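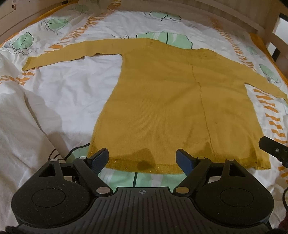 家庭衣物整理课程讲义
第四讲：针织毛衣的摊平、检查与折叠

本讲供 Hostano 家政学习班的学员使用。上一讲我们学习了衬衫，衬衫的布料比较硬，折错了可以再折。毛衣不一样，毛线有弹性，如果拉得太用力，衣服的形状会改变。所以这一讲的大部分时间，我们用在折叠以前的步骤。

一、准备一个平面

毛衣需要比较大的平面，因为两只袖子打开以后，占的地方比衣身多得多。家里最方便的地方是床。请先把被子铺好，把大的皱褶推到旁边，再放毛衣。不要在床中间留一团被单，否则衣服下面不平，折出来的线会歪。

浅色的床单或者被套比较适合初学者。深一点颜色的毛衣放在上面，轮廓看得很清楚，袖口在哪里、下摆在哪里，一看就知道。床单有花纹也没有关系，有的学员还会借用花纹的线来对齐下摆。

如果用桌子，请检查桌面有没有粗糙的地方。手表、戒指和长指甲都容易勾住毛线，练习时请先取下首饰。

二、摊平的顺序

第一步，双手拿住两边肩膀，把毛衣轻轻放下。不要拿住领口提起整件衣服，领口会变大。

第二步，用手掌从上往下抚平衣身。请注意是“抚”，不是“拉”。

第三步，把袖子打开。先整理腋下的部分，再整理袖子中间，最后整理袖口。袖子不必完全水平，可以稍微斜一些，但是里面不能有扭转。检查扭转的办法，是用手指沿着袖子的边走一遍。

第四步，看衣身上有没有可以参考的线。有的毛衣在中间有一条竖的接缝，从上面一直到下摆。这条线对我们很有帮助，折的时候两边以它为中心，就不容易一边宽一边窄。没有接缝的毛衣，可以看织纹的竖条。

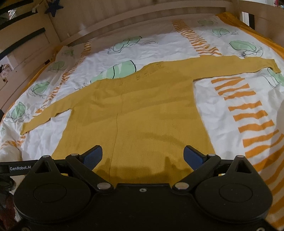
图4-1 芥末黄色长袖毛衣，袖子打开，衣身中间可见竖向接缝

三、检查

毛衣摊平以后不要马上折。请按照下面的次序看一遍，正面看完，翻过来再看反面。

领口和肩膀：这里常常有镂空的花样。镂空的小孔是设计的一部分，不要当作破洞。怎样区别？花样的孔排列有规律，边缘完整；破洞的边缘会有松开的线头。镂空的部分比较弱，手指不要伸进去。

衣身和下摆：看有没有颜色变深的地方。颜色变深可能是水，可能是油，也可能只是光线造成的影子。请换一个角度再看，然后用干净的手背碰一下。如果感觉潮湿，这件毛衣今天不能收进柜子，要平放晾干。如果是污渍，先放到待洗的篮子里，并且记下位置。

袖口：看有没有起球。起球不多的时候用手工小剪刀处理，不要用手拔。

下摆如果织进了闪光的线，这部分不要熨，也不要压重的东西。

四、折叠

本班采用 Laskowska 折法，步骤如下。

1. 毛衣反面朝上，中间的线对准自己的身体。
2. 右边衣身往中间折，折线大概在肩膀的一半。袖子跟着过来，再把袖子向下折，与衣身平行。
3. 左边做同样的动作。两只袖子不要完全重叠，重叠的地方会太厚。
4. 从下摆开始向上折，先折三分之一，再折一次。
5. 翻到正面，用手掌轻轻整理领口。

收纳盒的内宽如果是 20 厘米，折好的毛衣宽度做到 18 厘米，两边留一点空。粗毛线的毛衣折两次即可，不要勉强折成很小的一块。

五、关于挂和放

针织毛衣一般不挂。重量会集中在肩膀，时间长了肩膀会出现突起，衣身也会变长。超过 300 克的毛衣请一定平放。放的时候，重的在下面，轻的在上面，有镂空花样的放在最上面。

六、课后练习

请在家里选一件长袖毛衣，完成摊平、检查、折叠三个步骤，并填写 Fillby 记录表。记录表有四栏：毛衣的颜色和织法、检查时发现的问题、折好后的宽度、放在哪里。没有发现问题也要写“无”，不要留空白。

参考阅读：《Vastcombe 衣物护理手册》第 81 页，针织品部分。

记录表请在星期一上课时交。下一讲学习围巾和帽子，请各位带一条自己的围巾。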